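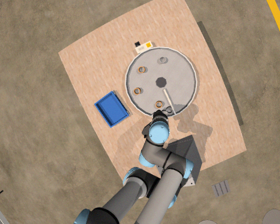 Fig. 1. Round turntable with a raised rim, on a wood-grain tabletop (computer render).

Project report: does how you store a record change how warped it gets?
Krishnamoorthy Joseph, Oct 22, 2021

I got into this because of my uncle's records. He left them in a shed in Hivosgate for years, leaning against each other like tired people at a bus stop, and when I finally played a few of them they sounded seasick. Everyone online says "store them upright" but I couldn't find much on how upright, or how long you can get away with being lazy, so that became my project.

I bought a job lot of 85 charity shop LPs from Finness Books and Music, mostly brass bands and Christmas compilations (sorry to anyone who loves them). I threw out any with scratches deep enough to catch a fingernail and any that were already bent, then split the rest between 4 ways of storing: straight up, leaning, flat in a short pile and flat in a tall pile. They stayed like that for 30 days in our box room, which has a radiator I kept on low the whole time. My mum was not thrilled.

To measure the warp I laid each record on a sheet of glass and slid feeler gauges under the highest part of the edge. It's slow and fiddly, and I did 358 readings altogether, because I went back over the ones I didn't trust. If I did it again I'd use a dial gauge – the Burance library of things has one but it was always out on loan.

The leaning records came off worst, which I expected. What I didn't expect was how well the short flat pile did. I honestly couldn't separate it from the upright group. The tall pile was a mess at the bottom and fine at the top, so an average for that group doesn't tell you much and I've left it out of the summary table.

There are problems. The leaning group was nearest the radiator, and I only noticed halfway through. I swapped the boxes over after that but the damage may have been done. The records also weren't all the same weight, and thin ones probably bend more easily. Ms Kárason suggested sorting them by weight first, and she's right, I just ran out of time.

I'd like to run it again in December with the heating off and a thermometer in each box. The brass bands are still in the box room if anyone wants them!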